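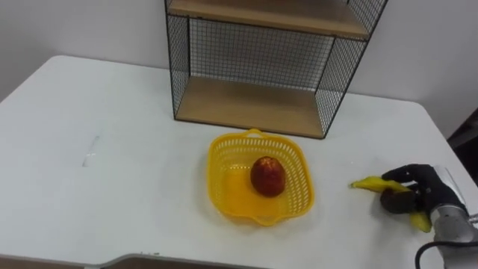 January
From: Jong-dae Bang, Membership Secretary

To all subscribers to the Gilley Local History Society list

Members will recall the enquiry sent to this list by the Yalçınkaya Reading Room, which I repeat for those who have joined since:

> We hold 30 bound volumes of the Gilley parish magazine and would
> like to know whether the Society intends to go on lending them by
> post. Two volumes came back to us with loose spines, and we would
> prefer that they be read on the premises until they have been
> repaired. We should also be glad to know who is to pay for the work.

The matter was discussed at the last meeting and I am asked to reply as follows.

Postal lending of the bound volumes will stop at the end of the month. Members who have a volume at home are asked to return it to the Reading Room by hand, and to obtain a signed slip when they do so. Loose issues of the magazine are not affected and may be borrowed as before, up to a limit of six at a time.

The two damaged volumes will be sent to Prusoso, the bindery in Dusotlow, which repaired the school registers for us. Their estimate is £116 for the pair, including new cloth for one spine. The Society will meet this from the book fund. No appeal to members is planned.
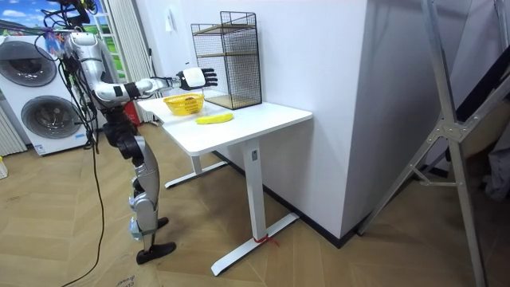
Gilley Local History Society - Members' Letter - No. 30 - p. 2

The Reading Room has kindly offered us the use of the large desk on Saturday mornings. Places should be booked through me, giving the years you wish to consult. Pencils only, please, and no food or drink at the desk.

Several members have asked whether the index of surnames could be sent out to the list. It is nearly complete, but the entries for the later volumes have yet to be checked against the originals - in particular the burials, where the same family is often spelt in two or three ways. A copy will be circulated when that has been done. Corrections to the earlier part are still welcome and should quote the volume and page.

Replies to this message go to the whole list. Please write to me directly on any matter concerning your own loans.

Jong-dae Bang
Membership Secretary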